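The weighing table at Dirarbridge

We've been meaning to put up a page about the weighing corner for ages, so pull up a chair (there are only 7, so be quick!) and have a look at the table we all seem to end up gathering at.

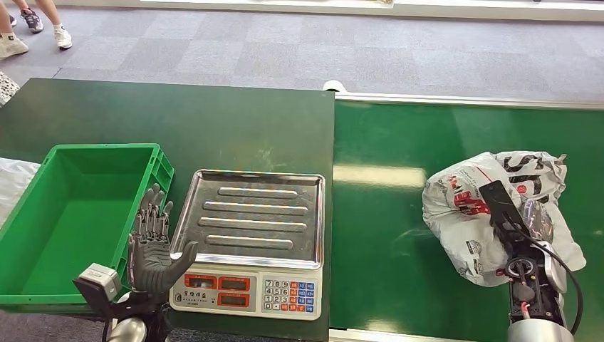 Clitetti Packing Club, Dirarbridge

The scale with its ridged steel tray, an empty green crate beside it and the bright green belt running along on the right. I do love those greens together!

More from the Flidside sorting day will go up in February, once I've found the cable.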